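Open day talk, Jatwood, 2025-05-11
My notes, main hall, second slot after lunch

Hi everybody, thanks for giving up a sunny Sunday! Quick show of hands, who's already been through the demo room? (Wait. If it's most of them, skip the directions bit.)

So I went over to Ritari in March to watch their kitchen work, and I came back talking about refrigerators for a week. My family is very tired of it.

Start with the door story. I figured grabbing a handle would be the hard part. Wakana Nomura, who walked me through the whole visit, laughed at me for that one. Her headache is the swing. A door moves on its own curve, and an arm that pulls straight back ends up fighting the hinge. You and I just step out of the way and never think about it.

(Do the thing with the actual door on stage. Stand too close on purpose. Pause for the laugh, if there is one.)

Then the numbers, keep it fast. They'd done nearly 3,000 tries in simulation before I got there. On the morning I visited we watched 62 more on the big monitor, and I was glued to it, coffee going cold and everything. Two people behind me started cheering for the arm like it was a ball game!

Why simulate? Dents are free. Wakana's line, say it's hers.

Next slide. Leave it up for a bit and drink some water.

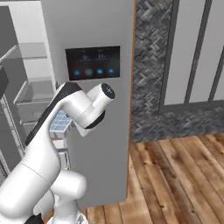 Slide 5: Simulated kitchen, white arm at the open refrigerator, wrist by the door with the touchscreen.

Point at the wrist, it's right in front of the door, just under the display. Ask the room: if you were the arm, where would you go from there? Take two answers, kids first. Somebody will want to push the blue buttons. Fine, let them argue it out!

Then over to the Hellden room, live demo, doors on the left. Remind them to stay behind the tape, and that Wada has the sign-up sheet for the late tour.

Questions. If I run long, drop the coffee bit.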